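6. Teaching the arm its first pick

By now your Grornumano arm is wired, its servos are centered and it answers to the jog keys. Time for the fun part! A roll-up vinyl chess mat makes a great practice surface, because every square already has a name and the pieces shrug off a fall.

1. Lay the mat flat and set the base beside it on bare table. Tug the corners until the creases are gone.

2. Run the servo cable out to the side, with enough slack for the arm to reach the far row.

3. Turn on the overlay with M. A red circle marks the pick square and a blue circle marks the target.

4. Pick a short move first. One square over is plenty, and it's a real thrill when the jaws close where you asked.

5. Set the speed to 28 and press G. Keep one finger on the stop key.

6. If the jaws land off center, nudge the offset by 2 and try again. Save when you get 11 clean picks in a row.

Note: The overlay is drawn at 480 lines. If the circles look too small, zoom in the viewer and leave the resolution alone.

Caution: The elbow swings wide on its way home. Keep hands, sleeves and tall pieces clear until the arm is parked.

Both views have red on f4 and blue on e4, reading the letters down the side of the mat and the numbers across.

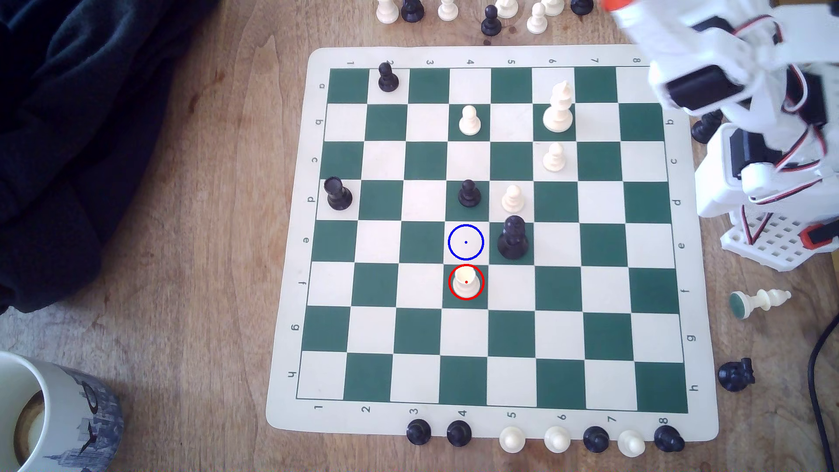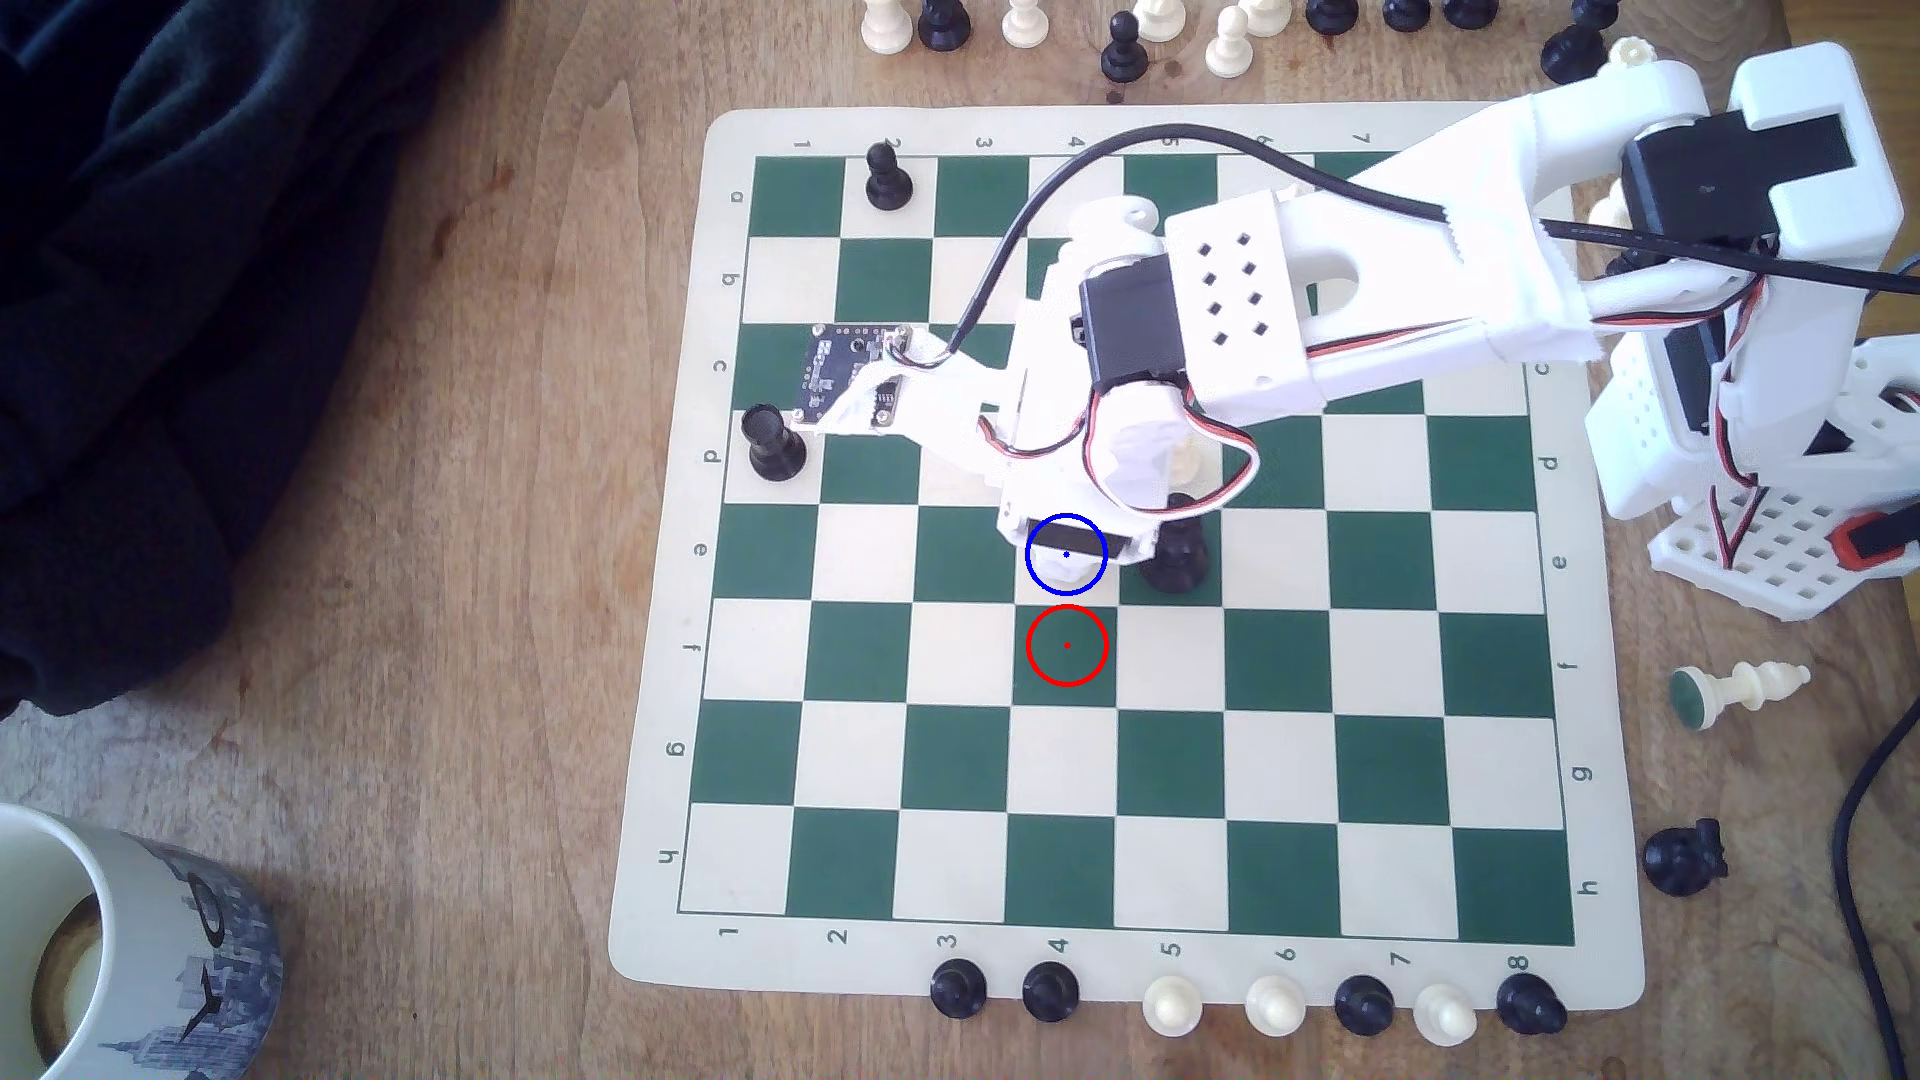 Kevin Hanrahan wrote in to say that he gets better results starting with the pawns near the middle of the mat, where the wrist can come down at an easy angle, and saving the corners until the offset is settled. He also runs step 6 over again each time he moves the base, even by a finger's width.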